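Manudgate reports gripper method for sorting small household objects
22 May 2018

Manudgate has released results from Minoron, a project on teaching robot arms to handle small everyday objects from demonstrations made with hand-held grippers. The work was done with the engineering firm Hotberg.

Demonstrations are made in ordinary rooms, on ordinary tables. The operator works directly with the gripper, and the arm is trained later on the stored motion. The objects are chosen for awkward shapes: chargers with exposed prongs, rolls of tape, flat cartons, bottles. 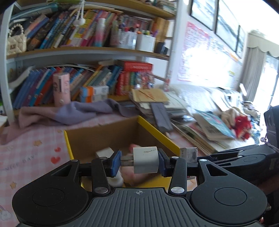
Method

Each demonstration is split into approach, closure, transfer and release. Earlier versions of the software, called Cortés, learned the task as one continuous motion and tended to close too early on thin objects. The new version predicts the closing point separately, then corrects the jaw angle during the last part of the approach. Tasks that need two hands are stored as paired motions with a shared clock.

The training set holds 2000 demonstrations covering 20 object types. Two types were later dropped from scoring because their wrappers tore, which left 18.

Results

With separate closure prediction, the trained arm met the project's target on 13 of the 18 scored types. Small upright boxes gave the most even results.

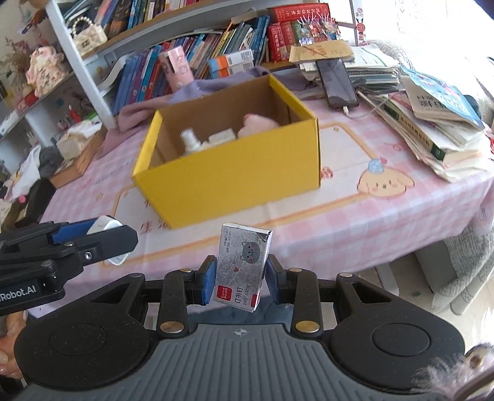 Most remaining errors came at release, when an object tipped against the wall of the container or caught on something already inside it. Soft items were also placed less accurately than rigid ones. Clutter behind the work area had little effect on closure.

Hotberg is now preparing a revised release model. Manudgate plans to publish the scoring rules and a first part of the training set in July.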